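Home Products Manuals Parts Support Contact

Parnska Drying Cabinet: Set-Up Guide
Section 5: Installation, First Run and Loading

By Ilango Achari
January 5, 2025
Shares 12 Comments 5

This section applies to the Parnska countertop drying cabinet with the side-mounted control panel. Owners of the older Tusville cabinet should use the separate Tusville guide, as the drain and the door latch differ. Read the safety section before starting. The cabinet dries washed household items, including food containers, bottle parts, pet toys, gloves and small rubber or plastic goods. It does not wash, sterilize or disinfect.

5.1 Choosing a location

1. Select a level surface that can support the cabinet with both racks full and the drain tray filled to its line.
2. Leave 6 inches of clear space behind the cabinet and above it. The side with the control panel may stand closer to a wall if the door still opens fully.
3. Keep the air intake, at the lower rear, away from curtains, paper towels and shelf liners.
4. Check that the power cord reaches a grounded wall outlet without passing over a sink or cooktop.

Caution: Do not install the cabinet inside a closed cupboard. Warm, damp air leaves through the top vent during the whole cycle and will collect on any surface directly over it.

Note: Stone and glass counters can be slippery under the standard feet. A set of soft feet is supplied in the accessory bag and presses on over the standard ones. Fit all of them or none.

5.2 Unpacking

1. Cut the outer straps and lift the carton off the base. Do not pull the cabinet out through the top of the carton.
2. Remove the tape from the door, the drain tray and the vent cover.
3. Open the door and take out the foam block between the racks. The accessory bag is taped to its underside.
4. Remove the clear film from the inside of the door glass. Film left in place will shrink during the first cycle and is then difficult to peel.
5. Check the contents of the accessory bag against the packing slip. Report missing parts to Warrier, the distributor, and quote the serial number from the rear plate.

Keep the carton until the first run has been completed. Units returned without the base and foam are subject to inspection before any replacement is sent.
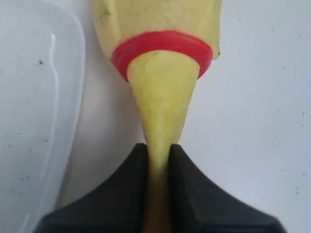
5.3 Fitting the racks and drain tray

The upper rack is flat. The lower rack has a raised front rail and must not be used in the upper position, where the rail will touch the fan guard.

1. Slide the drain tray into the slot under the door until it clicks. The fill line must face forward.
2. Hold the lower rack with the rail toward the door. Set the rear corners on the lower supports, then lower the front.
3. Insert the upper rack in the same way.
4. Push each rack to the back stop and pull it forward again. It should travel freely and stop before it tips.
5. Close the door. If the latch does not catch, a rack is not fully seated.

Note: The door switch and the tray switch are wired in series. The cabinet will not start if either one is open, and the display shows the same code in both cases. Check the tray first.

5.4 Connecting power

1. Confirm that the voltage on the rear plate matches the supply.
2. Set the main switch to OFF.
3. Plug the cord directly into the wall outlet. Do not use an extension cord or a power strip.
4. Set the main switch to ON. The display lights, shows the firmware version and then shows two dashes.

If the display stays dark, unplug the cabinet and check the fuse holder beside the cord inlet. A spare fuse is clipped inside the holder cap. Do not substitute a fuse of a different rating. If the second fuse also fails, stop and contact the service desk at Maltudcombe.

5.5 First run

The first run is done empty. It drives off residue from manufacture and sets the baseline for the humidity sensor. A faint warm smell is normal during this run and should not return on later ones. Open a window if the room is small.

1. Make sure that both racks are in place and nothing is on them.
2. Turn the dial to HIGH.
3. Press and hold START until the display shows CAL.
4. Release the button. The fan starts at low speed, and the heater comes on shortly afterward.
5. Leave the door closed until the display shows END.
6. Let the cabinet cool with the door open.

Caution: The inner walls and the racks are hot at the end of a HIGH cycle. Do not touch the fan guard or reach behind the upper rack until the HOT light has gone out.

If the door is opened during calibration, the sensor values are discarded and the display returns to two dashes. Start again at step 2. The cabinet can be used without calibration, but the AUTO program will be unavailable and timed programs must be selected by hand.
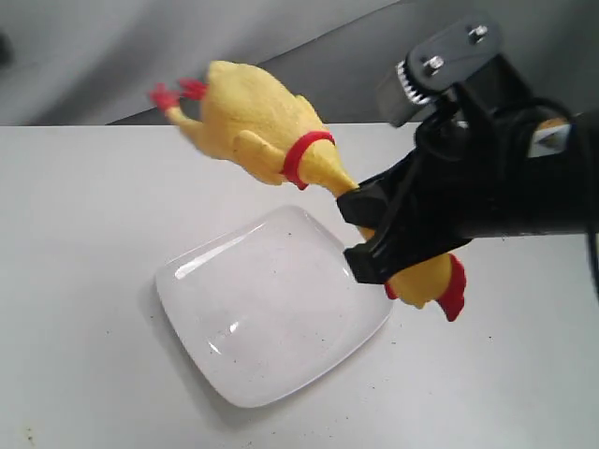

Reading time: 6 minutes

5.6 Selecting a program

LOW: unheated air. Use for thin plastics, painted items, foam and anything without a stated heat limit.

MEDIUM: gentle heat. Use for natural rubber, vinyl, silicone and most pet toys. Check the maker's label, and use LOW if there is no label.

HIGH: full heat. Use for glass, stainless steel, and containers marked as dishwasher safe. Do not use for vinyl.

AUTO: gentle heat, ended by the humidity sensor. Use for mixed loads in which every item is suitable for MEDIUM.

The program can be changed during the first five minutes of a cycle by turning the dial. After that the dial is locked, and the cycle must be canceled by holding STOP.

5.7 Loading

1. Shake loose water from each item over the sink.
2. Press hollow items to expel water from the inside. Repeat until no more comes out.
3. Place hollow items with the opening or squeaker hole facing down.
4. Put tall items on the lower rack, against the rail.
5. Put flat and light items on the upper rack. Use the mesh cover from the accessory bag over anything that the fan could lift.
6. Leave space between items so that air can pass. Items must not touch the walls or the door glass.
7. Close the door, select the program and press START.

Caution: Do not dry items that have been cleaned with alcohol, solvent or oil-based polish. Vapor from these products can ignite inside the chamber.

Note: Hollow rubber goods with a small opening dry slowly inside even when the outside feels dry. Run a second cycle on LOW and press the item over a sheet of paper towel to check. Do not raise the program to HIGH to save time. Rubber that has become sticky or chalky should be discarded.

5.8 Emptying the drain tray

Empty the tray after each cycle and whenever the TRAY light comes on. Pull it straight out, keeping it level, then rinse and wipe it before refitting. A full tray can overflow into the base, and damage caused in this way is not covered.

5.9 Filter service

The intake filter is behind the lower rear grille. The counter in the control panel records hours of fan operation and shows FIL at 200 hours.

1. Switch off and unplug the cabinet.
2. Squeeze the tabs on the grille and pull it away.
3. Remove the filter and wash it in warm water without detergent.
4. Let it dry in open air for 12 hours. Do not dry it in the cabinet.
5. Refit the filter with the coarse side facing out and replace the grille.
6. Restore power, then hold STOP and START together until FIL clears.

Replace the filter if it is torn, or if it no longer springs back when pressed. Replacement filters are sold singly. The part number is molded into the edge of the frame; filters for the Tusville cabinet are the same width but thinner and will let lint past the seal.

Previous: Safety Next: Display Codes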